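Dalgleish Residence Services
Facilities Support Desk
Subject: Intermittent loss of hot water, Urkow Building, third floor
Status: Resolved, monitoring
Assigned to: Kalkidan Gudeta

Initial report, Monday, 7:40 a.m.
Residents on the third floor report that shower water turns cold after a short period of use. Floors one and two are not affected. The Ovorico controller in the boiler room shows no active fault. Residents have been informed that a technician will require access to the bathroom and to the valve panel in each bedroom.
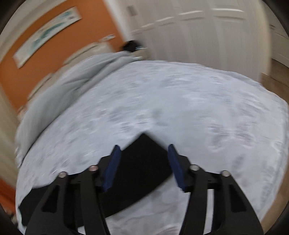 Update 1
The storage tank serving the third floor has a capacity of 400 liters. Tank temperature was within the normal range at the time of inspection. The recirculation pump was running but return flow was low. The controller log contains 40 entries with code E-17 (return sensor timeout), all recorded overnight. The code clears itself and does not trigger an alarm.

Update 2
The return sensor was disconnected, cleaned and refitted. The timeout recurred within the hour. The sensor cable was then tested and found to be damaged where it passes behind the pump bracket. A replacement has been ordered from Sestetura under the existing maintenance agreement. Until it is fitted, the pump has been set to continuous operation. Residents are asked to report any noise from the riser cupboard.

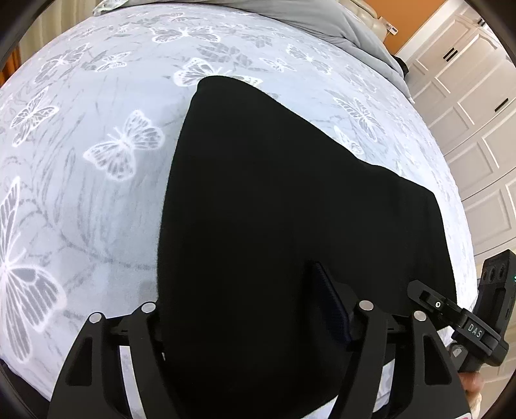 Update 3
Replacement cable installed and secured away from the bracket. The pump was returned to its regular schedule. The strainer on the return line was also found to be partly blocked and was cleared. Return flow is now normal. Water temperature was checked at the farthest shower and remained steady throughout the test.

Further action
The alarm setting for E-17 is to be changed so that repeated timeouts notify the desk. The request has been forwarded to Ovorico support. This ticket will remain open until the end of November and will then close automatically if no further reports are received. Residents who experience the fault again should reply to this ticket and state the room number and time of day.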